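Looking After Brolero: speaker notes
Karlijn Stevens, Jiltham open workshop, 23/08/2020 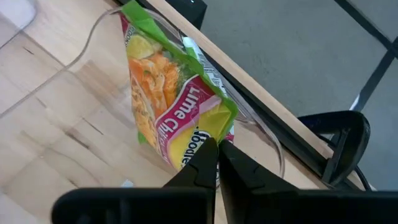 Start with the confession. I run one packing cell, on a tabletop, with one arm. The Kerkden people have a hall full of them and a person whose job title contains the word "uptime." I have a hex key on a string. Adjust your expectations, then we can begin.

Brolero picks up soft packets and puts them somewhere else. Noodles, mostly. A noodle packet is a hard thing to pick up well: the film is shiny, the edges flop, and whatever is inside shifts as soon as you squeeze it. (Pause. Somebody from Tănase usually nods here.)

Fingers first. Two of them, black, tapered toward the tip. Narrow tips get down the side of a packet while it is still in its bin. They also find the bin. Every cell owner has a private noise they dread and mine is a fingertip meeting a plastic rim.

So, the routine. Every 80 picks I stop and wipe the inner faces with a dry cloth. Every 600 I take the fingers off, check the screws and put them back. Left goes back on the left. I have labeled them. I labeled them in September last year, after a long evening I won't describe.

Zeroing. Close the fingers on nothing, read the gap, write it down. Then open, close, read it again. If the two readings disagree, look for grit before you touch any settings. I have spent an afternoon retuning a gripper that had a crumb in it. The crumb is not in the slides, but I kept it.

Bins. Clear ones look tidy and cause trouble. The camera sees the wood grain straight through the wall and the rim comes and goes with the light. What I do: teach the rim height by hand, touching down at the corners, and never let the arm guess it from the picture. If you swap a bin, teach it again. Yes, even if it came out of the same stack. Especially then.

Glare. Wrappers throw reflections and the worst ones land right where you'd like to grip. I moved my lamp 7 times before I wrote down where it had been. Tape on the floor helps. Grip by the sealed edge or the corner if the packet offers you one, and go slow on the way in. Speed can wait for the trip across.

Cables. Leave slack at the wrist, then run the arm through its whole reach by hand and watch the cable the entire way. Not the arm. The arm is more interesting, which is how I wore through 2 cables.

Logbook: pass it around. Ignore the soup stain.

Questions. If the Kerkden lot ask about cycle time, show them the crumb. Spare fingers are in the blue case if anyone wants to try a swap. Get them back before lunch.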